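Open day at the Nillau housing site, Visenley

The gates opened at 10 in the morning on a Wednesday in May, which kept the crowd small. I came by bus from the center of Visenley. The stop is at the bottom of the hill and the walk up takes longer than the flyer says. There is parking behind the sales office, but half of it was taken up by pallets of roof tile.

Nillau is being built on the old brickyard land. The plan is for 210 homes in three stages, and 40 of them are finished or close to it. The rest is still gravel, drains and marker posts. The builder is Hajdu, which put up the blocks near the rail station a few years back. I have rented in one of those for two years, so I had a list of things I wanted to ask, most of them to do with noise.

Visitors were taken around in groups. We signed a sheet, got hard hats and were told to stay on the boards. The tour started with the heating plant, a low brick building that will serve the whole site. Only one of the two boilers is in place. The guide said residents will be billed by meter, with a fixed monthly charge on top. She did not have the amount of the fixed charge. Two people asked for it and were told it would be posted before the second stage goes on sale.

From there we walked to the first row. The homes come in three sizes, and all of them have the main rooms on the south side. The walls between neighbors are double, with a gap filled with mineral wool. I knocked on one and it sounded solid, for what that is worth. The floors between stories are concrete plank. In my present building they are too, and I can still hear the chairs upstairs, so I asked what was different. The answer was a thicker layer under the finish floor and a strip around the edges so it does not touch the walls.
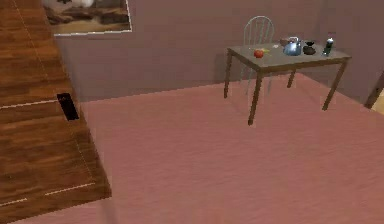 Dorrit wrote in after my first notes went up to say that the edge strip only works if the fitters don't trim it too early, and that buyers should ask to see it before the baseboards go on. That seems like good advice. I have added it to my list for the next visit.

The smallest type is the one most people had come for. It has one bedroom and the lowest price on the list. A couple in our group measured the hall with a tape and decided their wardrobe would not go around the corner. The guide wrote that down. Storage is thin in this type. Each home gets a locker in the basement, but the basement was locked and we did not see it.

Windows are triple glazed and open inward. The handles were stiff on two of the ones I tried. Ventilation is mechanical, with a filter that has to be changed twice a year. The owner pays for the filters.
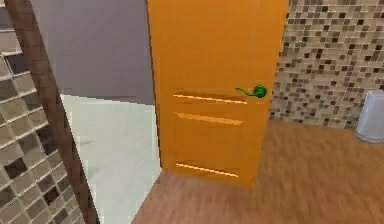 The larger types cost more than I can pay, so I took fewer notes there. They have a second bathroom and a small utility space with a drain in the floor. The stairs are steep. Anyone with bad knees should try them before signing anything.

Water pressure came up several times. The site is higher than the rest of Visenley and the streets just below it have had trouble in summer. Hajdu has put in a pump station by the lower gate, and we were shown the outside of it. The pump is supposed to be running before anyone moves in.
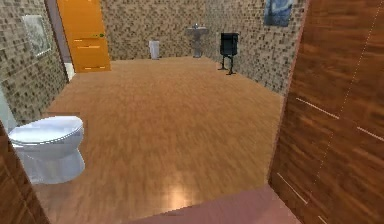
Bathroom with mosaic tile and wood-look floor.

After the homes we were walked along the edge of the site to where the Mukholm path will come through. At the moment it stops at a fence. When it is joined up it will be a 19 minute walk to the school and the shops, according to the board by the office. I tried it the long way on the road and it took me almost 40. There is no sidewalk on the last part and trucks use it all day, so the path matters a good deal to anyone without a car. The city has to build its half, and there was no date on the board.

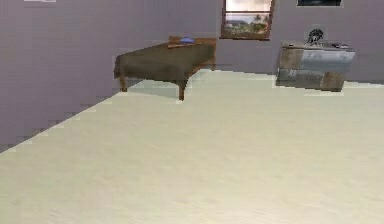 Interior, pale floor and lavender-gray walls.

We were back at the office before noon. Coffee was set out, along with price lists and a form for the waiting list. Holding a place costs 299 and is returned if you drop out before the contract stage. I took a form home and have not filled it in.

The next open day is in the fall, when the first part of the second stage should have roofs on. Wear boots. The boards end before the pump station and the ground there is clay.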